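4.2 Comparison of gripper controllers on garments

The two controllers were compared on the same hand-held tool, with the Folau controller as the baseline and the Carrilho controller as the alternative. Each was used for 60 grasps on bunched cloth, and closing force was held to the same limit throughout. Grasps were scored independently by M. Antunes and T. Shiferaw. A grasp was accepted when the garment cleared the pile and remained held for 14 seconds.

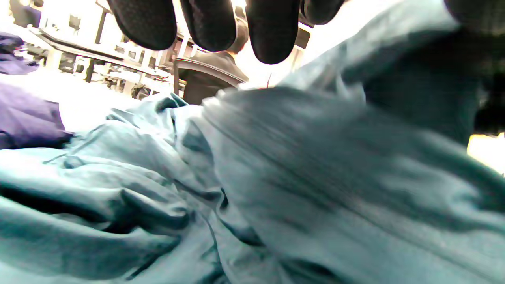
Figure 3. Pale blue-gray fabric seen from the tool camera, with a gloved hand at close range.

Differences between the controllers were small on flat cloth and larger on deep folds, where the baseline often closed before the fingers had reached the second layer. The Carrilho controller delays closing by 200 ms after first contact – a setting carried over from the June trials and not tuned again for this study. Wide-angle views were retained for both conditions. Strong backlighting reduced contrast in the background but was not treated as grounds for exclusion.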